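Kitchen assistant, Ruangrit (part time, evenings)

Ruangrit is a Thai restaurant on the high street in Ledwood, run by Boonsong Kaewsai and Napaporn Limsakul. We are looking for a kitchen assistant to join us in August, when one of our team goes back to college.

The job is mostly preparation and washing up. You will peel and chop vegetables, weigh out rice, portion sauces, label tubs for the fridges and keep the sinks clear during service. On Wednesday you will also help put away the vegetable delivery, so you need to be able to lift sacks and boxes safely.

Shifts start at 4 pm and finish when the kitchen is clean. We offer 20 hours a week, with extra hours in December for anyone who wants them. You get a meal on every shift, a share of the tips and paid holiday. The first 2 weeks are paid training with Niall Shearer, our kitchen manager. 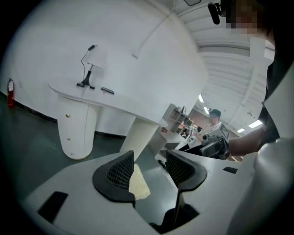 Do I need to have worked in a kitchen before?

Experience is useful but we do not ask for it. Food hygiene training is paid for by us and done in your first month.

You must be 18 or over, as some shifts end late. The last bus to Pernine leaves before we close, so please think about how you would get home – there is staff parking in the yard behind the restaurant, and room for bikes.

To apply, call in between 2 pm and 4 pm any day except Monday and ask for Niall or Napaporn. Bring a CV if you have one, or a short note with your name, phone number and the evenings you can work. We will ask you back for a paid trial shift before offering the job.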